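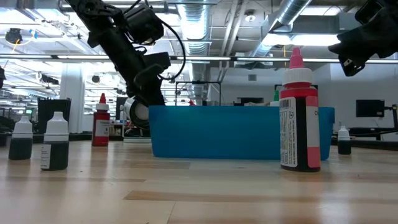
Filed under: People / Small Business

May
By Defne Tekin

Eun-ji Myung is on the phone when I get there and stays on it for a while. Waves me to a stool. Something about a pallet, a loading dock, somebody who went to lunch. She hangs up and says, "Okay. Watercolors. Go."

So, inks and watercolors. She runs Hodura, which sells art supplies by mail and out of one long narrow shop behind a tire place. Paper, brushes, nibs, pans, a whole wall of drawing ink. She started it nine years ago with money from selling a car. People in town mostly know it as the place with the swatch cards, and the swatch cards are what I wanted to ask about.

If you have never been in – every color Hodura carries gets painted out by hand on a card, and the card goes in a drawer, and you can take the drawer to the window and look. 665 colors right now. No printed charts anywhere in the shop.

"Printed charts lie," she says. "I don't mean on purpose. It's four inks pretending to be a cadmium. You can't do it. I had a customer mail back a green, very polite note, said it looked nothing like the website. She was right! It looked nothing like the website."

That was the first winter. She refunded the green and painted the first cards that night at her kitchen table, and she says they were terrible. Too wet, wrong paper, all buckled. She kept one. It's taped inside the cabinet over the sink and she won't let me photograph it.

The cards now are done by Da-eun Hong, who came in as a customer and got hired during a rush. She has a system. One heavy stroke, one thin stroke, one stroke over a line of waterproof black so you can see how much the color covers. Then she leaves it a day and lifts half of it with a damp brush, to show what comes off and what's stuck there forever.

"People don't care about the lifting part until they really care," Hong says. She talks while she works, doesn't look up. "Then it's the only thing they care about. They made a mistake in a sky and they want to know if they can get it back."

Can they?

"Depends what blue."

She can go on about blue. I let her. Phthalo stains, it will stain your sink, it will stain your good cup. Ultramarine lets go pretty easy but it makes that grainy texture, which beginners think is dirt in the paint. Cobalt is well behaved and costs too much. She has a cheap student cobalt that isn't cobalt at all, it says so on the back in small type, and she likes it anyway for backgrounds.

How long does a card take? She shrugs. A quiet morning, maybe a drawer row. She redoes them too. That surprised me. Cards sit in the dark in a drawer and you'd think they'd be fine, but customers carry them to the window all day, and some colors just can't take it. The fluorescents go first. There's a magenta she has repainted every summer since she's been here.

"I tell people, that's your answer," she says. "If my card looks tired, your painting is going to look tired. Don't sell it to somebody for their living room."

Myung was on the phone again by this point. I went and looked in the drawers.

The other thing in the window all year is the fade strip. Long piece of board, colors painted across it, the left half covered with black paper and the right half out in the sun. Every so often they lift the flap and check. One red from a company I won't name is just gone. There's a faint peach rectangle where it was. A violet next to it went gray. Most of the earths look the same on both sides, the ochres, the umbers, which is what you would expect from stuff that was dirt to start with.

Myung came back and saw me at it. "That red was sold to us as permanent," she said. "I sent them the strip. They sent me a coupon."

Did she use it?

"I mean, yes. On pencils."

I asked her about the money side and she got quicker, if that's possible. Paint is slow. You buy a full line and a third of it sits. Everyone wants the same two whites and the same handful of blues, and one person a year wants potter's pink, and you have to have potter's pink or they never come back. The mail orders pay the rent. Paper is most of the weight and most of the headache. Corners get crushed. She tried three kinds of box before she found one that works, and it's a box meant for picture frames, cut down.

"I know so much about cardboard now," she says. "I don't want to know this much about cardboard."

The card sets are the part that took off. Teachers started asking for copies, then a library, so now there's a small version with 158 colors in a tin, each one hand painted, same as the shop cards. It sells for more than I expected and there's a waiting list. Last year they made 287 tins and stopped taking names in October. Hong painted most of them. She got help from Tomomi Iwasaki, who teaches an evening class in the back and was paid, she told me twice, partly in paper.

Iwasaki is the one I'd talked to before coming over. She's been teaching adults for a long time, mostly people who haven't held a brush since school. She makes every new class paint their own swatches before anything else. First night, whole night. Some don't come back.

"They want to paint the barn," she said. "I know they want to paint the barn. But you put them in front of a barn with twelve colors they've never touched, and they get scared, and they mix everything together and it's brown. Then they think they're bad at it. They aren't bad at it, they just haven't met the paint."

She limits them to two colors for the second class. A warm brown and a dark blue. You can get nearly every gray there is out of that, she says, plus a black better than anything in a tube. A student once did the entire six weeks with those same two and wouldn't buy a third. Sachiko Takagi. I asked if I could call her and Iwasaki said sure, she'll talk your ear off.

She did, a little. Takagi is retired from a dental office and paints the river, same bend, most mornings around seven if it isn't raining. She does own more colors now. She has a yellow she's on the fence about.

"I bought it for the willows," she told me over the phone. "In March they go this yellow, it's not green yet, it's only for maybe a week. And I couldn't get it. I went in the shop and Da-eun pulled out the whole yellow drawer and we stood there, must have been half an hour. And we found it. And then I got home and the willows were green."

She's going to try again next March.

Back at Hodura I asked Myung the question you're supposed to ask, which is what comes next. She made a face. A second store, no. Her own line of paint, people keep asking, no, she's seen what it takes, there's a reason those companies are a hundred years old. More ink, maybe. Ink customers are a different crowd, younger, they write letters with it and draw comics and they want stuff that shimmers. She doesn't personally like shimmer. She's ordered a lot of it.

"You stock what people use," she said. "If I only sold what I like it'd be one brush and some gray."

What brush?

A round, size eight, sable blend, she's had it since before the shop. She went and got it to show me. The paint's worn off the handle where her fingers go and the size isn't readable anymore, you have to take her word for it. Point's still good. She wet it at the sink and flicked it and it came right back to a point, and then she did it again in case I'd missed it.

Then the phone. The pallet had been found, it was at the wrong dock, someone needed to sign for it and could she come now. She was putting her coat on while still talking. Hong had started a new row, greens, and there was a guy by the window with a drawer in his arms holding cards up to the light one at a time, an I don't think he'd noticed any of us.

Hodura is open noon to six, later on class nights. The waiting list for tins reopens in the fall. Bring your own cup if you're coming to Iwasaki's class, they are always short on cups.

More in People
The upholsterer who only takes chairs
Flukby's last summer at the old fairground
What a piano tuner hears in your house
Ndlovu Bakery moves two doors down
Letters: your replies on the Truvara closing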